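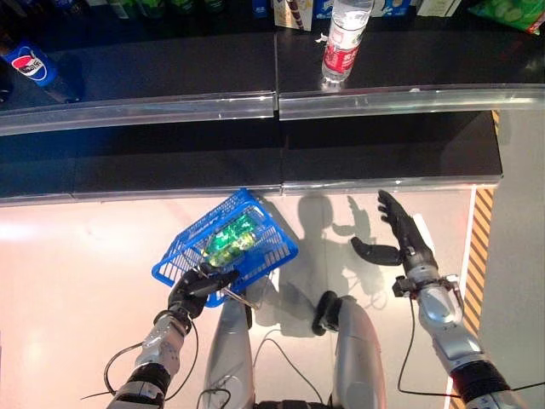 Blue basket at the dark shelving, with a red-label water bottle and a Pepsi can up top.

Shop shelves at Feltden, drinks and snacks end
Posted Saturday, February 8, 2025

These are from the small shop at Feltden. The pictures on this page cover the drinks and snacks end. The dry goods end will get its own page once the Grellach units are bolted down and the price strips are cut to length.

The basket is the small blue size with open sides and a metal handle. We bought a stack of these from Clivance in June. They are light and they stack well, but a single bottle will slide to the low side as soon as the basket tips, so heavier things should go in first. The larger baskets hold more -- they also catch on the shelf edges, and we have mostly stopped using them.

The clear plastic lip along the shelf front is worth having. A can lying on its side will roll on a bare shelf, and the lip is high enough to stop it. It also takes a price ticket.

Stocking follows the Fraser plan, which puts bottles and cans together and keeps packets and cookies within reach of them. The top shelf is kept light. Anything that comes in a carton can stay in the carton with the flaps open. 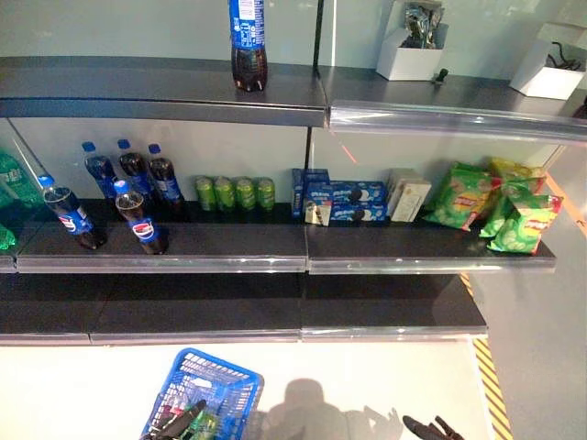 The middle shelf does most of the work. Pepsi bottles go there along with the green cans, and the Oreo packages sit past the divider post. Bottles near the front get knocked out of line during the day and lean until somebody straightens them. We do that at closing, front row first, then the row against the wall.

The stock list for the whole shop stands at 1,297 items, and 914 of those are drinks or snacks. Most of that is in the back room in cases. A full restock of this end takes around 2 hours, less if the cases have been opened beforehand.

Shelf labels are still the old ones in places. New ones are on order.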